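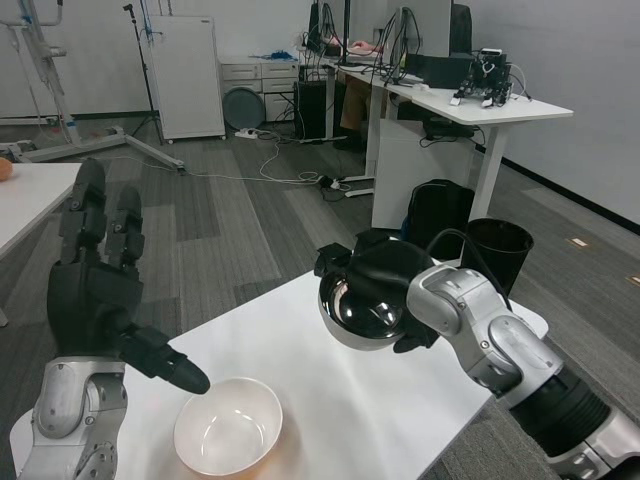 4.2 Background transfer over metered connections

The second part of the study looked at how phones treat large transfers when only a mobile data connection is available. Most mobile systems let an application ask whether the current link is metered. What the application does with the answer is left to its developer, and earlier work by Fallahi found little agreement between developers on this point.

We installed Caruvix, a photo backup client, and Ondix, a video calling client, on nine handsets. Each handset was given a fresh account and the same folder of 707 photos. Wi-Fi was turned off in the system settings before the first launch. We then recorded all outgoing traffic at a gateway run by our partner lab in Zarnotdale, using the Carrillo logging tool with its default filters.

Caruvix held its queue on every handset until the user changed the "Wi-Fi only" setting by hand. The setting is two menus deep, and the client gives no notice that uploads are waiting. Ondix behaved differently. It placed calls over mobile data without asking, but lowered the video resolution at the start of each call and kept it low even when the link had room to spare. Restarting the call did not change this. Turning Wi-Fi back on during a call did, after a short delay.

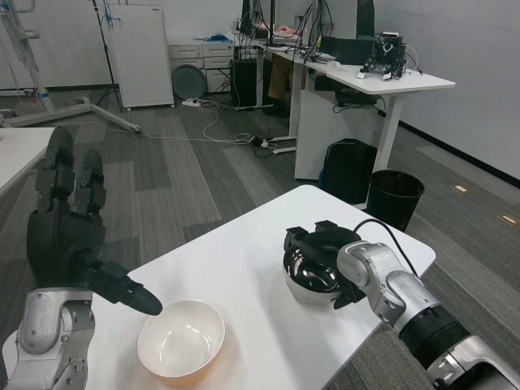 Figure 3.

Video quality was scored on still images taken from the receiving end of each call. Two raters worked separately and did not know which link had been used. They were asked to judge edges, fine detail and highlights, each on a scale of 1 to 11. Highlights were the hardest to agree on. Polished metal, such as the steel pot in Figure 3 with the room reflected in its side, calls for a closer look than a plain white surface, and raters were told to score such areas last. Where the two scores differed by more than two points, a third rater was brought in.

We did not test roaming, and we did not test handsets with two SIM cards. Both cases change how the system reports the link - in some versions the metered flag is set for one card only - and they would need a separate set of runs. The results in the next section apply to a single domestic connection.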